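Galerie -- Apprendre par le geste, printemps à l'atelier Lindholm

Texte et légendes : l'équipe de l'atelier
Mis en ligne le vendredi 27 mai 2022

Depuis décembre, nous passons une bonne partie de nos journées à faire des choses très ordinaires, une pince dans chaque main. Ramasser, plier, poser, trier, recommencer. Le principe de la démonstration à la main tient en peu de mots : on prend l'outil, on exécute la tâche comme on voudrait que la machine l'exécute, et l'enregistrement du geste sert ensuite à l'entraînement. Pas de bras à programmer, pas de trajectoire à saisir au clavier. On travaille dans des cuisines, des salles à manger, des entrées, avec les meubles des gens et leurs nappes à fleurs, et c'est ce qui nous plaît tant !

Le projet Asik réunit aujourd'hui 474 démonstrations retenues, sur environ 800 enregistrées. Les autres ont été écartées pour toutes sortes de raisons : un objet sorti du champ, une hésitation trop longue, une manche qui passe devant l'objectif. Nous gardons quand même ces prises ratées dans un dossier à part, on y apprend énormément.

Côté matériel, les débutants commencent avec les pinces tenues à la main. La téléopération (un poste de commande d'un côté, les bras de l'autre) vient plus tard, et seulement pour les tâches où il faut vérifier que le robot peut atteindre l'objet. Les deux méthodes ont leurs fans dans l'équipe, et la discussion revient à peu près tous les midis.

Salle à manger, série « déchets »

Notre série préférée, et de loin. Les emballages ont toutes les formes possibles, ils glissent, ils s'écrasent, ils se cachent les uns derrière les autres. Avec un cube en mousse, on sait toujours où serrer. Avec une barquette transparente posée de travers, il faut se décider, et c'est cette décision que l'on cherche à enregistrer.
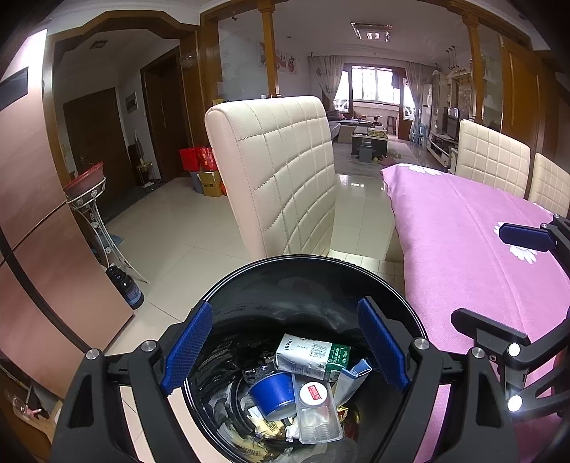 Au-dessus de la poubelle, mâchoires ouvertes : brique de lait couchée sur le dessus, récipient bleu renversé, barquette nervurée en diagonale. La seconde pince se tient à droite, côté nappe.

Les patins texturés font une vraie différence sur ce genre d'objets. Sur les plastiques souples, nous conseillons de refermer lentement, jusqu'à sentir la matière céder un peu, puis de lever bien droit. Le carton demande moins de précautions, à condition de le prendre par une arête.

Ce que nous notons pour chaque prise

La fiche Plelley comporte 10 lignes, et on la remplit tout de suite, debout, avant de passer à la suivante. Le nom de la tâche, la main qui commence, l'état de départ, l'éclairage, l'objet visé, les reprises éventuelles. La ligne « remarques » est la plus lue de toutes. On y trouve des choses comme « approche par la gauche beaucoup plus naturelle » ou « couvercle collé, deux essais » -- des détails minuscules qui expliquent parfois toute une série.

Pour les séances à deux pinces, nous ajoutons le rôle de chaque main. L'une saisit, l'autre attend, maintient ou écarte ce qui gêne. Une main qui attend fait aussi partie de la démonstration, et il faut la laisser au calme : les petits mouvements nerveux se retrouvent dans les données, et on les voit très bien à la relecture.

Petits réglages qui nous ont fait gagner du temps

Ouvrir les mâchoires avant d'arriver sur l'objet, pas au dernier moment. Regarder l'objet et non la pince (c'est difficile les premiers jours, puis ça vient d'un coup, et quel plaisir !). Marquer un court arrêt au début et à la fin de chaque geste, ce qui facilite beaucoup la découpe. Faire une pause après 7 prises, même quand tout roule. Le poignet fatigue avant que l'on s'en rende compte.

La prochaine galerie sera consacrée à la téléopération, avec le banc Nunberg et ses deux postes de commande. Nous préparons des tâches de rangement sur étagère, et du linge à plier pour les plus patients. Si vous avez déjà essayé de retourner une chaussette à distance, écrivez-nous, vos astuces sont les bienvenues.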